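Home | Products | Kitting | Newsroom | Contact

MULPORT ANNOUNCES TRAY-BASED KITTING FORMAT FOR SMALL ELECTRONIC ASSEMBLIES

New layout keeps boards, leads and wired components in separate yellow trays around a paper-lined steel tray

DRESTIA – Mulport, a supplier of bench equipment for light electronics assembly, today announced the general availability of Rarov, a tray format for preparing and staging kits of small electronic parts. The format is intended for benches where a kit consists of a circuit board, one or more short wires and a small number of loose components, and where these parts are light enough to shift or roll when a container is moved.

Rarov uses two kinds of container. Shallow yellow plastic trays hold the incoming parts. A rectangular stainless-steel tray, lined with a sheet of plain white paper, holds the kit as it is put together. The containers stand directly on a white tabletop and need no rack or fixture.

The yellow trays have a smooth, glossy floor and a raised rim with a rounded top edge. The floor wipes clean with a dry cloth, and the rim stops parts from leaving the tray when it is slid along the table. Mulport selected a single saturated yellow for the whole range so that dark components, bare metal pins and red or black insulation all remain easy to find against it.

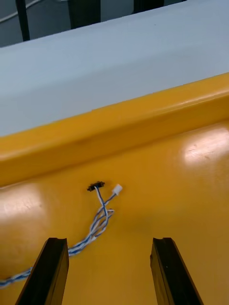 Mulport recommends that each yellow tray be limited to one type of part at a time. Small components should be spread in a single layer with clear space between them. Stacking is not recommended, as fine leads tend to hook into one another and may be bent when they are pulled apart. A tray that has been emptied should stay in its position on the bench until the kit is closed, so that the operator can confirm at a glance that nothing remains in it.

The steel tray is the only container in which parts of different types are placed together. Its paper liner has two purposes. It gives a matte, light background on which small surface-mounted components and thin wires can be inspected, and it reduces sliding against the metal floor. The liner is cut to cover nearly the full floor of the tray and is replaced at every change of batch. It should lie flat. A curled corner can lift a light board and should be trimmed or the sheet discarded.

Placement in the steel tray follows a fixed order. The board is set down first, on the left side, component side up. Wires are laid to the right of the board with their natural bend left as it is. Components with attached leads go in last. Operators are advised not to straighten a wire to make it fit, and to rotate it on the paper if it extends over the rim.

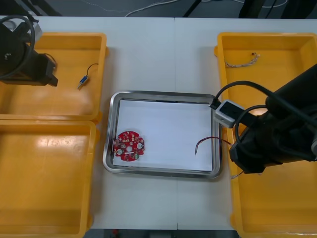 The format was evaluated in October at Akolgo, a contract assembler that prepares mixed kits in short runs. The evaluation covered 144 kits, each assembled from parts staged in yellow trays and transferred to a paper-lined steel tray for inspection. Akolgo had previously staged the same parts in deep bins with dividers. According to its report, the main change in working practice was at the inspection step, where missing or doubled wires could be identified without lifting other parts out of the way. Two liner sizes were tried during the evaluation, and the larger was adopted for the released version.

The report also noted points for attention. Overhead lighting produces bright reflections on the glossy tray floor, and a small pale component lying within a reflection can be overlooked. Mulport now advises that fixtures be offset from the center line of the table, or that the tray be turned slightly before it is declared empty. Faint scuffs on the yellow surface are to be expected in normal service and do not affect use. Trays with a cracked or deformed rim should be withdrawn.

The standard layout places the steel tray in the center of the table with the yellow trays on either side. Trays on the same side may stand edge to edge. Mulport supplies a layout sheet with each order, showing the recommended distances for seated and standing work – the sheet may be copied for local use.
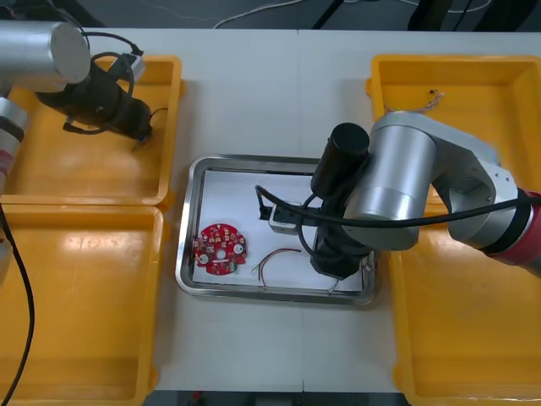 Can the yellow trays be used without the steel tray?

They can be ordered separately and used for storage or staging, but Mulport does not recommend combining different part types in a yellow tray. The inspection step described in the layout sheet relies on the white paper background and is not specified for a colored surface.

AVAILABILITY

Rarov is available now from the Mulport warehouse in Drestia. Yellow trays are supplied in cartons of 24. Steel trays are supplied singly, and paper liners are supplied in packs suited to the adopted tray size. Initial stock allows for shipment of up to 3,000 yellow trays before the next production run. Orders received before noon are processed the same working day.

ABOUT MULPORT

Mulport designs and distributes trays, liners and bench accessories for the preparation of small electronic assemblies. Its products are used in contract assembly, repair workshops and technical training. Layout sheets and care instructions for all current products are available on request from the Drestia office.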